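Verge notebook, June
Hosseinzadeh lay-by, planting strip, second visit 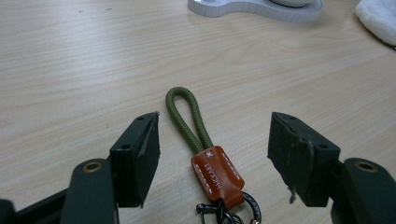
Keychain, braided olive-green cord, leather tab.

Got there 08:40. Müzeyyen Coşkun already on site and already cross with the mulch.

Counted the hawthorn whips first. Of 300 planted along the northbound side, 30 are dead and another lot are thinking about it. Losses are worst at the lay-by end, where the ground was driven over when the drain went in. A spade goes down a hand's depth and then rings like a bell. The plan calls this strip "improved soil". I'd like to meet whoever improved it.

Guards: the Fostus ones are standing up well. The Lultitz ones lean with the lorries and have now settled at an angle, all the same way, like people waiting for a late bus. Four came off in my hand. Put them back on with longer canes.

Vole damage at plots 4 and 5 only. Neat little rings at the base. Grass is long there and we asked for it to be cut in spring. It was cut, on the other side of the road, very nicely.

Wildflower mix by the culvert: mostly dock. Some oxeye daisy, one patch of yellow rattle, a traffic cone. MC says give it another year. She said that last year, but she was right about the cowslips so I'm leaving it.

Noise readings not done. The meter wanted a battery and the spares were back at the yard with the Clotum survey kit. Same thing last visit, see entry, where I wrote "must remember batteries" and underlined it.

To do
Loosen ground at lay-by end before replanting, by hand if the digger can't get lane cover
Order replacement whips, field maple in with the hawthorn this time
Ask again about the grass, and say which side
Batteries

Off site 12:15. Rain from 11, sideways. Hazel at the far gate has put on good growth and I've no idea why, nothing was done to it.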